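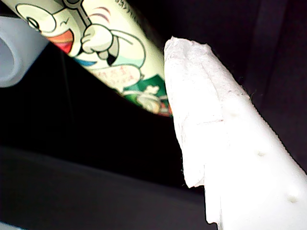

Thread on house rules for gripper work, updated 2/20/19. We rewrote ours at Drirkance over the winter and a few people asked to see them. These are for small arms handling packaged goods. Your shop will differ.

1/ Fingertips get looked at before every session. By eye first, then with a thumb if the arm is locked out. If the tip has a ragged edge or bits coming off it, write it in the log before you run anything.

2/ A rough tip is allowed. An unlogged rough tip is a rule violation. We had two weeks of grasp data from the Kirkton cell that we couldn't compare with anything, and the reason was that the tips had been changed twice and no one had put down when.

3/ Log entry for a tip: which finger, what it's made of, any covering, date fitted, initials. One line. If it takes more than a minute the form is wrong, so tell us and we'll fix the form.

4/ Check the screw holes too. Empty holes are fine if the drawing says they're empty. If the drawing says there's a screw, stop and find the screw. Don't start the arm while it's still missing.

5/ Printed packaging. Tubes with loud artwork, cartoon faces, big black outlines and so on go in the test set along with the plain ones. Our first list was almost all plain white cartons and the results looked better than they should have.

6/ Same goes for labels in other languages. We had a rule that said "record the product name as printed." People who couldn't read the label were guessing. The rule now says to use the item number from our own sheet and leave the name field blank if you can't read it. Blank is an acceptable answer.

7/ Round items roll. Before a run, note which way the item is lying and whether anything is holding it. "On the table" isn't enough. Write the direction relative to the base of the arm.

8/ Lighting. White fingers wash out under a strong lamp and then you can't judge wear from the recording. Either turn the lamp down or take a separate close-up of the tip at the start. Fleury uses gray fingers for this reason. We haven't switched — cost, mostly.

9/ Hands stay out while the arm is powered. No exceptions for "it's only moving slowly." If an item needs to be straightened, pause, wait for the light, straighten it, step back, resume. Three people have asked me for a shortcut here and the answer was the same each time.

10/ Someone asked whether this lines up with the Starkeren checklist. Mostly. Theirs wants a tip inspection once per shift, ours is once per session. If you work under both, do the stricter one.

11/ Next revision is in April. Open items are storage of used tips and how long to keep the recordings. If you have a written rule for either one, reply with it, even if it's only a sentence.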